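Las bandejas de tres pisos: ¿para qué sirven y cómo se usan?

Texto de Brittany Cloutier para la página infantil del taller Noneseck
25 Sep 2024

¿Tienes una mesa llena de papeles, lápices, tijeras y cosas pequeñas que no sabes de dónde vienen? Entonces esta página es para ti. Hoy vamos a conocer un objeto que se ve en muchas oficinas, escuelas y talleres: la bandeja de tres pisos.

¿Qué es una bandeja de pisos?

Imagina una casa muy pequeña, sin paredes y sin puertas. Tiene una planta baja, un primer piso y un segundo piso. En cada piso no viven personas, viven cosas. Las bandejas están una encima de la otra y entre ellas queda un espacio para meter la mano.

Lo bueno de esta casa es que ocupa poco lugar en la mesa. Si pones tres montones de hojas uno al lado del otro, ya casi no puedes dibujar. Si los pones en tres pisos, necesitas mucho menos sitio. Los mayores dicen "aprovechar la altura". Es lo mismo que hacemos con las literas, donde duermen 2 niños en el lugar de una sola cama.

¿Por qué tiene agujeritos?

Muchas bandejas son de malla de metal. La malla es una superficie con muchísimos agujeros muy pequeños. Pasa tu dedo por encima con cuidado: no es lisa como un plato, hace cosquillas.

Los agujeros ayudan en varias cosas. La bandeja pesa menos, porque hay menos metal. También puedes mirar un poco a través de ella y adivinar si hay algo en el piso de abajo. Y una parte del polvo se cae, aunque no toda. De vez en cuando hay que limpiarla con un pincel seco.

El borde es otra historia. Si la malla terminara sola, podría pinchar o arañar. Por eso muchas veces se pone alrededor un tubo redondo de metal, que además da fuerza a la bandeja. En las esquinas el tubo se dobla en una curva suave, así no te haces daño si chocas con él.

¿Qué se pone en cada piso?

No hay una ley para esto. En nuestro taller lo hacemos así:

Piso de arriba: lo que usamos hoy.
Piso del medio: las piezas que todavía no tienen su sitio.
Piso de abajo: lo que puede esperar.

El piso del medio es el más interesante de mirar, porque las piezas cambian muchas veces. Una pieza puede ser, por ejemplo, un botón de parada de emergencia. Es un botón grande que se pone en las máquinas. Cuando hay un peligro, una persona lo aprieta y la máquina se para. La parte que se aprieta tiene forma de seta y es roja, para encontrarla muy rápido. Detrás tiene una parte donde se conectan los cables.

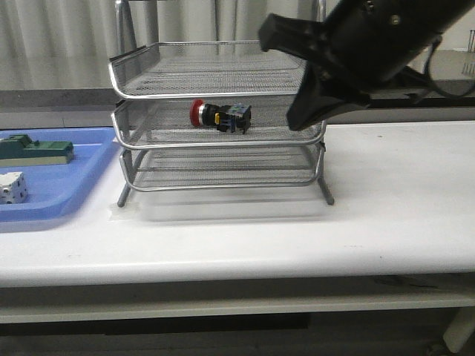

Bandeja de malla con tres pisos. En el del medio, un botón de emergencia acostado, con su seta roja hacia la izquierda.

Cuidado con una cosa: si ves un botón así en una máquina de verdad, no se toca para jugar. Solamente se usa cuando hay una emergencia.

¡Ahora tú! Haz tu bandeja en casa

Necesitas tres tapas de cajas de zapatos, doce rollos de cartón del papel de cocina, tijeras y pegamento. Pide ayuda a una persona mayor para cortar.

1. Corta los rollos para que todos tengan la misma altura. Si un rollo es más corto, la casa queda torcida.
2. Pega cuatro rollos debajo de cada tapa, uno en cada esquina.
3. Espera hasta que el pegamento esté bien seco.
4. Pon una tapa encima de la otra y pégalas también.
5. Píntala como quieras y escribe en cada piso qué cosas van a vivir allí.

No pongas cosas pesadas arriba, el cartón no es tan fuerte como el metal.

Palabras nuevas

Malla: superficie con muchos agujeros pequeños.
Borde: la línea donde termina una cosa.
Emergencia: una situación de peligro en la que hay que actuar rápido.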